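Phone-free suppers, month one

So I did it. I told you all in October that I was going to try a whole month of suppers without my phone at the table, and a bunch of you wrote back to say good luck with that (thanks, Marilou Dagdag, I felt the love).

The first week was rough! I kept reaching for it every time there was a lull. My sister would ask what year some movie came out and my hand would just go. By night 7 I'd gotten better at saying "no idea" and letting it hang there, and then we'd argue over it for 15 minutes and have a great time.

What I didn't see coming was how much longer we'd sit. We used to be up and rinsing plates before I'd finished chewing. Now there's tea, and somebody peels an orange, and Leire Marín from downstairs has wandered in more than once with half a cake — she makes the almond one from her Isadthorpe days, and yes, I've asked for the recipe, and no, she won't budge.

I did cheat twice. Once for a call from my mom, which I refuse to feel bad over, and once to look up whether you can freeze cooked lentils. (You can.) 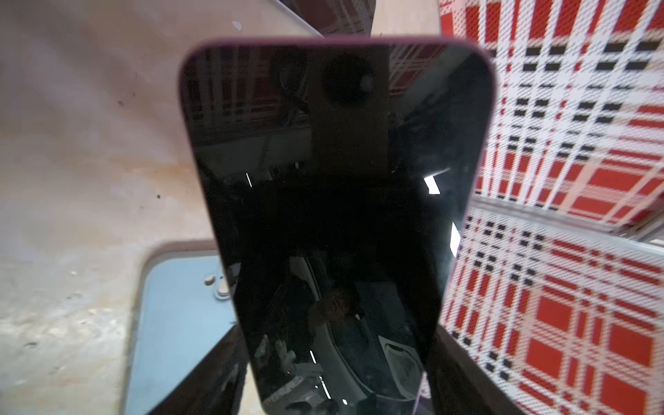

Screen off, supper on.

I'm going to keep it up through the winter, with a pass for birthdays. If you want to join in, write back and tell me how your first week goes, and please send soup ideas while you're at it. I've made the same leek and potato one so many times that my sister has started calling it "the usual."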